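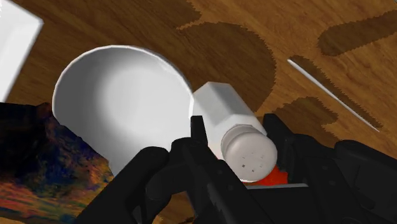
Salt shaker and bowl, simulated tabletop.

Walk-in Hiring Event – Venue and Posting Checklist, Brerkbridge Office
Filled in by Delia Mansilla, comments by Pilar Retamal

1. Job ad matches the approved openings list
Partly. Ad says "various openings." The list has two, both associate level. If we mean two, print two.

2. Eligibility stated in plain terms
No. "Any graduate" is in the headline and "Linux admin experience preferred" is at the bottom. People will travel for the headline.

3. Application form opens and submits
Yes on a laptop. On my phone the resume upload hung and I gave up after 3 tries. IT says it works. I would like to see it work.

4. Ad states that no fee is charged at any stage
Yes, after Javiera Espinoza asked for it. The copy on the Marnari job board is still the old one without that line. Fix before December.

5. Room capacity against expected turnout
Fail. 776 people have registered and the plan is to use the Ocampo room plus the hallway. I was told most won't come. Where that comes from I could not find out, and the fire limit on the door doesn't care either way.

6. Exits clear, signs lit
East exit clear. West exit had stacked chairs in front of it at 9:40 a.m. and again after lunch, when I had been told they were moved.

7. Extension cords taped down in test area
Done, but with paper tape. See how that looks by noon.

8. Test machines reset between candidates
Not shown to me. Aldana Saavedra described the Zillia script that wipes the login and answer files – fine, but a description is not a check. Left open.

9. ID and resume copies kept in a locked cabinet
Cabinet present. Key was in it.

10. Water, restrooms, step-free entry
Water and restrooms OK. The ramp is at the back and the ad gives only the front address.

11. Candidates told when they will hear back
"Shortly" is what the handout says. Give a number of days or take the line out.

Result: not cleared. Items 5, 6 and 9 have to be closed before the doors open. Milagros Ibarra to recheck in person, no sign-off by email.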